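I have been thinking a lot lately about handwritten letters, mostly because my old neighbor Erdal Tuncer moved to Bostavwood last July and still refuses to send me an email. He writes on thin blue paper, both sides, and I have 23 of his letters in a shoebox now (it used to hold my good walking shoes, and I do miss the box for that).

I love them, and I'll tell you why, if you can put up with me for a minute. A letter takes its sweet time. When Erdal writes that his tomatoes are coming in, they are long gone by the time I read it, and yet I sit at the kitchen table and worry about the birds getting at them!
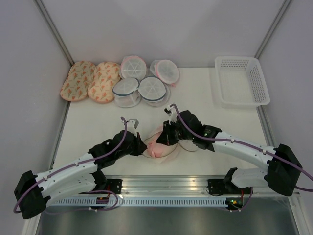

My daughter says I could have the same news in a minute on my phone, and she is right, bless her. But I have over 2,096 emails sitting unread, and I couldn't tell you what a single one says, while I can recite whole pages about the bakery on Sevgate Street and the lady there who saves him the end loaf.

So I wish more of us would write, even badly, even just one page to an aunt or an old friend from school. Spelling doesn't matter a bit. Erdal has spelled my street wrong for months, and the mail carrier still brings every letter to my door.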